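Histham Hall kitchen and store – monthly safety check
Last updated: January 2021

1. Fire exits – both clear. Back door stiff again, needs a shove. Plane it or rehang.
2. Extinguishers – in date, next service September. Pin tag missing on the one by the hatch.
3. Smoke alarm – tested, fine. Heat alarm in kitchen not tested, coudn't reach.
4. Fridge – door seal split at bottom corner. Wipe down and order new one from Prerkcombe Supplies.
5. Urn – lead frayed near plug. Taken out of use, labelled. DO NOT put back.
6. Worktops – clean, no splits or lifting. OK.
7. Baskets and tubs – look for cracks, sharp rims, split handles. Empty after each booking please.
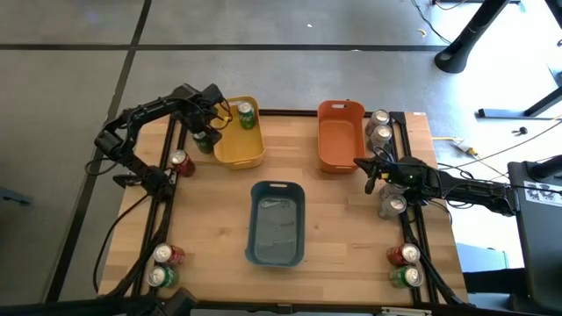

Item 7: yellow, orange and dark blue baskets. Green can in the yellow one.

8. Shelving in store – load limit 128 kg per bay, sign has fallen off. Top shelf over-full, paint tins moved down to floor level.
9. Steps – one foot worn. Replace before anyone goes up to that heat alarm.
10. First aid box – plasters low, eyewash out of date. Rest ok.
11. Floor by sink – lino lifting, taped for now. Trip hazard, needs doing propery.

Still open from last time: outside light on the Dorlow side, drain cover in yard.

Contact: Histham Hall bookings desk | © Histham Hall | Back to top
We use cookies to make this site work. Accept | Settings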